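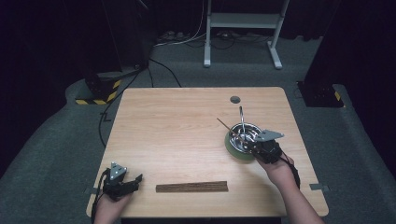
Mustora has set aside money to buy four more hand-held grippers for its Jultisberg site in January. The request came from Rahel Fuchs, who plans equipment there. A pair like the two black ones at the table costs 2094 - cables and mounting plates are quoted separately.
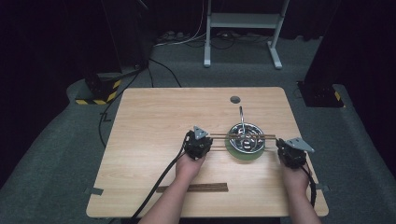
Galomero is expected to supply the order. Small items come out of another budget line, capped at 200 a month, and that covers the chopsticks, the bowl and the green mat under it.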